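Home | Notebook | Protocols | Stock list | Login

Notebook, November, neonatal bench

Started early, 7:40, and got the humidity rig stable before anyone else wanted the bench. Really pleased with this one! The Clerkitz chamber has been drifting for weeks (down to the high sixties overnight when it was set to 80), and I had more or less decided the sensor was shot. The sensor is fine. The door gasket had a flat spot on the hinge side, maybe two inches long, and once I rotated the gasket a quarter turn the whole thing settled. Held 80 for the full run, with one dip when I opened the port to swap a probe.

So, finally, a proper look at water loss through the skin model. Reminder for whoever picks this up: we're using the thin membrane as the stand-in for very early skin, 23 to 24 weeks, and the thicker one for near term. The thin one loses water at a rate that still startles me every time I weigh it. Total logged readings now at 1,493 across both membranes, all in the shared sheet, tab 4. Tab 3 is the old chamber data, please don't mix them, the drift makes it useless for anything but a warning.

What I saw today:

Thin membrane, 80 percent, no cover: steady loss, nice straight line, first time I've had one that straight.
Thin membrane, 80 percent, Clolico wrap: loss drops hard in the first few minutes and then flattens. Lovely curve. Printed it and stuck it inside the cabinet door.
Thin membrane, 50 percent, Clolico wrap: better than I guessed. The wrap is doing a lot of the work by itself.
Thick membrane, any setting: barely moves, as expected.

The third line is the exciting one. If the wrap holds up at low humidity, it matters for the few minutes between delivery and the incubator, when a tiny baby is out in ordinary room air. We've always treated those minutes as a temperature problem and put the water side in a footnote. I want to run it again with the port open and a small fan, closer to what a busy delivery room would do to it.

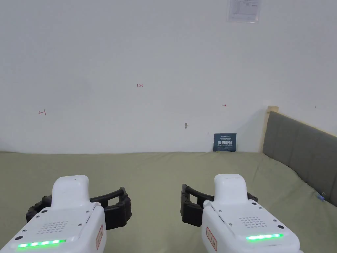
The fan run needs a bit of thought before I just go for it. Last time we had air moving across the tray, the balance jumped all over the place and I lost 35 readings to noise. I think the fix is to weigh in bursts: fan off, count to ten, weigh, fan back on. Slower, but the numbers should be usable. Or build a little baffle around the pan. I have some offcuts from the Dixit tray that could work, and I'd enjoy making it, so probably the baffle.

Heat pad: set to 37, surface probe said 36.8 all morning. Good. The second probe reads a touch low near the foot end and I've marked it with tape. Don't use that one for anything we plan to show people.

Also went back through the Graveck runs over lunch. There are 263 of them and I'd only ever looked at the averages. Looked at them one at a time, there's a group of 119 where the wrap was put on late, a minute or more after the start, and they pull the whole average up. Take those out and the Graveck curve sits almost on top of mine from today. Two different rigs, same shape! I've been wondering about that gap since spring. I'll redo the plot with the late ones in their own color so we can all argue over it properly.

Odds and ends:

Saline is low, one bottle and a bit. Ordered more.
Balance calibrated at 8:15 and again at 2:30, no shift.
New gasket on order for the chamber, the rotated one is a patch.
Thin membrane stock is down to one roll. Cut carefully.
Does the wrap lose its seal when it's folded around a curve? Everything so far is flat. Try it over the small form, knees-up shape, and see where it gaps.

Left the chamber running at 80, empty, door shut, logging every five minutes. If it's still flat in the morning I'll start on the baffle.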